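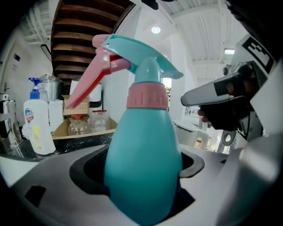 The Praster came with a thirty-day trial, a ring binder and Lanying Cai, who had sold us the first two and would be staying until lunch. Sosside Home Automation believed in the personal touch. She wanted it to start with something easy, so it was given the teal spray bottle with the pink trigger, which my wife had bought on the grounds that it looked cheerful, and told to clean the worktop between the hand soap and the kettle.

"It learns the kitchen," said Lanying. "By July it will know your kitchen better than you do."

I said that was a low bar. She wrote this down.

The price was £2,100, or £1,335 if we agreed to be a reference household, meaning strangers could ring us up and ask if we were happy. Olanrewaju Okoro next door was a reference household. He had been happy since March, at all hours, and had started letting the calls go to voicemail.

"What does it do about stairs?" my wife asked.

"Stairs are the Jadlow," said Lanying. "This is the worktop model."

"And floors?"

"Floors are the Liao." She turned to a page in the binder that had clearly been turned to before. "Many families find they want all 3."

My wife looked up at the underside of our staircase, which had not been dusted since we moved in, and then at me, who had not been dusted either.

"Is there a discount on him?" she said.

Lanying checked. There was £300 off for part exchange, but it had to be a working appliance, and they would need to see the original box. My wife went to look in the loft. She was up there rather longer than I liked, and I could hear things being moved.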